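The Bin Beside the Bed

Most homes have one good trash can and several bad ones. The good one is in the kitchen, with a lid and a pedal, and somebody empties it on a schedule. The others are under desks, behind bathroom doors and next to beds, and they get whatever is left over: the container that came free with something else, the bag that doesn't fit, the emptying that happens when the pile gets taller than the rim.

The bedroom bin is the most neglected of the lot. It was once a basket for paper and the odd cotton ball. Then people started eating in bed. A tissue weighs nothing and smells of nothing, but a chip bag is a different sort of trash. It is greasy on the inside, it holds crumbs, and it takes up far more room than it should.

In August we spent three weeks looking at small bins in small rooms, mainly in the rental apartments around Prakham, where the bed often doubles as the couch and the dining table. We wanted to know what people throw away within arm's reach of the pillow, and what kind of bin suits it.

The answer to the first part was wrappers. There were tissues too, and receipts, and clothing tags, but the bulk of it was thin plastic packaging from single portions of food. It is light and springy. Push it down and it comes back up, and a bin that looks full may hold very little by weight.
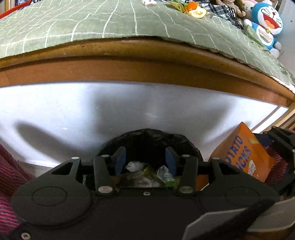 Wrappers and a crumpled white scrap in a bedside bin with a black liner. The orange bag is to the right.

Snack bags give the most trouble. A large one dropped in whole will spread out and block everything that comes after it. Press the air out, fold it lengthwise in half, then roll it from the bottom up and tuck the end into the fold. It takes a few seconds. Rolled bags sit at the bottom of the bin and stay there.

Size matters less than people think. Tomden, which makes housewares, sells its round bedroom can in two sizes, and we tried both. The larger one held more, but it was also left longer between emptyings, and by the second week we could smell it. The 2-gallon size filled up in a few days and went out with the kitchen trash. For a bedroom where people snack, we would buy the smaller one.

Shape does matter. A round bin is easy to wipe out because there are no corners for crumbs to collect in. A narrow rectangular one, such as the Trolia, fits better between a bed and a nightstand but has to be tipped out and brushed. If there is room for a round one, get the round one. Measure the gap first – a bin wedged against the mattress will catch the blanket every time the bed is made.

Then there is the liner. Plenty of people skip it in a bedroom, and with nothing but tissues that is fine. With food wrappers it isn't. Fold the edge of the bag well down over the rim, a good 3 inches, or the first heavy item will pull it in. Black bags hide what is in them and are the usual choice. Clear ones make it easier to spot a lost earring or a charging cable that went in by mistake, and we found 2 cables that way.

Enache, a bag supplier that mostly serves hotels, sells its 8-gallon liners in cases of 1,000. That is a lifetime supply for one bedroom, but neighbors could split a case. Keep a few spare bags flat in the bottom of the bin, under the one in use. When the full bag comes out, the next is already there.

As for where to put it, the side of the bed is the right place, close enough that a hand can find it in the dark. Bins that stood across the room were tidier, but the wrappers ended up on the nightstand or the floor. Lids didn't help either. People with lidded bins told us they usually left the lid off, and several had put it in a closet.

Wash the bin itself once a month with dish soap and warm water, and let it dry upside down before the new bag goes in.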